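Dastetham Public Libraries
Thread: changes to the local history collection and how to use it

1. The local history collection at Dastetham Central Library reopens to readers on 13th April. This thread sets out what has moved, what has stayed where it was, and how to order material before a visit.

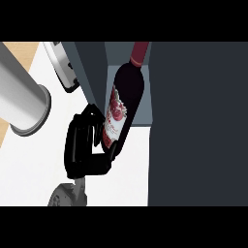 2. The collection holds printed books, maps, parish magazines, trade directories, council minutes and a large number of papers given by families and firms in the town. Most of it cannot be borrowed. It can be read in the library by anyone, whether or not they hold a library card.

3. The reading room is now on the first floor, in the former music library. The lift and the main staircase both lead to it. The music scores have gone to the Solheim branch, where they may be borrowed in the usual way.

4. Opening hours are unchanged. The reading room closes half an hour before the rest of the building so that material can be returned to the store. Readers are asked to hand items back when the first bell is rung.

5. Directories, electoral registers up to the last war, and the printed histories of the town and its villages are on open shelves. Readers may take these down themselves. Please leave them on the trolley afterwards and do not reshelve them.

6. Everything else is kept in the store and must be ordered. Orders placed before noon will normally be ready the next working day. Orders may be made at any branch desk, by telephone, or through the catalogue.

7. The catalogue now lists 1,510 items which had no entry before this year. They include the Fekitside tithe papers, the rate books for the lower town, and a long run of programmes from the Fulau Street Assembly Rooms.

8. Some of these entries are brief. Where an entry reads "bundle, not sorted", the papers have been checked for condition but have not been read through. Readers who find an error, or who can put a date to an undated item, are invited to complete a correction slip at the desk.

9. A number of readers have asked about the Fekitside tithe papers in particular. The written schedules can be ordered now. The large map that belongs with them is too fragile to be unrolled and remains with the conservator. A full-size copy is being made and will be hung in the reading room when it is ready.

10. Shelf marks have changed for the parish magazines only. The old marks began with P and a number. The new marks give the name of the parish followed by the year. A sheet showing old marks against new ones is kept at the desk, and copies have been sent to the family history society.

11. Newspapers. The Dastetham Mercury is available on film to the end of its run. The bound volumes have been withdrawn from general use, as the paper has become brittle and tears at the fold. Requests to see a bound volume will be considered where the film cannot be read.

12. There are 2 film readers. Each may be booked for up to two hours, and a booking can be extended if no other reader is waiting. Prints from film are charged by the page and are paid for at the ground floor counter.

13. Readers may take their own photographs of most items, without flash, for private study. A form must be signed on the first visit of each year. Papers on deposit from private owners may carry further limits, and these are marked on the folder.

14. Anyone wishing to publish a picture or a long extract should write to the library first. Permission is usually given without charge to schools, local societies and parish newsletters. Other fees are shown on the list of charges, which was last revised in March.

15. Only pencils may be used in the reading room. Pens of all kinds, food, drink and wet umbrellas must be left in the lockers on the landing. The lockers take a one pound coin, which is returned. Laptops and tablets are welcome, and there are sockets at the tables along the window side.

16. Bags and coats should also be left in the lockers. Readers who need to keep medicines, hearing aids or other aids with them may of course do so and need not ask.

17. Maps must be read flat on the large table. Staff will lay them out and put them away. Tracing is allowed only over a clear sheet, which can be borrowed from the desk.

18. Help with research. Staff can show readers how to use the catalogue, the film readers and the main indexes. They are not able to carry out long searches during opening hours. Written enquiries are answered in the order in which they arrive, and at present a reply may take up to four weeks.

19. When writing, please give full names, any known dates, the street or village if known, and the sources already checked. An enquiry about "the family who kept the shop in Solheim" is difficult to answer without at least one of these.

20. House history is the subject most often raised. The best starting point is the rate books, followed by the directories and then the sale notices in the Mercury. Many streets were renumbered when the tramway was built, and a house may appear under two different numbers within a few years. A table of the known changes is kept with the directories.

21. Please note that the library does not hold title deeds for private houses, other than a small number which came in with solicitors' papers. These are listed under the name of the firm and not the address.

22. School groups. Visits can be arranged for classes from Year 4 upwards. Teachers should book at least three weeks ahead and say which topic the class is studying, so that suitable material can be brought out. Larger classes will be divided into 2 groups, with one using the reading room while the other is in the children's library.

23. Material for schools on the floods, the canal and the Fulau Street market has been gathered into boxes. These contain copies, which pupils may handle freely. Original items can be shown to a class by a member of staff on request.

24. Gifts to the collection. The library is glad to be offered letters, diaries, photographs, business papers and sound recordings that relate to Dastetham and the villages around it. Please write or telephone before bringing anything in. Items left at a branch desk without a name and address cannot be added to the collection.

25. Photographs are most useful when something is known about them. A note of the place, the names of the people and a likely date should be written on a separate sheet. Please do not write on the backs of prints, and please do not remove them from albums.

26. Not everything can be accepted. The library already holds several copies of the better known town histories and does not need more. Family Bibles are accepted only where the family lived in the district and the entries are legible.

27. Around 3,000 photographs from the collection can now be viewed on the library website. They may be searched by street, by village and by subject. Copies suitable for framing can be ordered from the same page or at the ground floor counter.

28. Comments left beneath the pictures on the website are read once a week. Where a comment gives a name or a place that can be checked against another source, the catalogue entry will be changed and the source noted.

29. Access. The reading room has two tables which can be raised and lowered, a desk magnifier and a hearing loop. Large print copies of the reading room rules are available. Readers who would find it easier to work in a quieter place may ask for the small study room, which should be booked in advance.

30. The small study room may also be used for listening to sound recordings. Headphones are provided. At present only those recordings which have been copied from tape can be heard, and the list is shorter than we would wish. Copying continues, beginning with the interviews made at the Fekitside mill before it closed.

31. Readers who had material on reserve before the closure need not order it again. It has been kept under the same name and will be held at the new desk for four weeks after reopening. After that it will go back to the store.

32. Tickets issued for the old reading room remain valid until the date printed on them. Replacement tickets are free of charge.

33. The Solheim branch will continue to hold its own small set of village papers, on the shelves beside the enquiry desk. These are not listed in the main catalogue, and questions about them should be put to the branch directly.

34. Questions about any of the above may be sent in reply to this thread or made at any library counter. Please do not post personal details, ticket numbers or home addresses in a public reply.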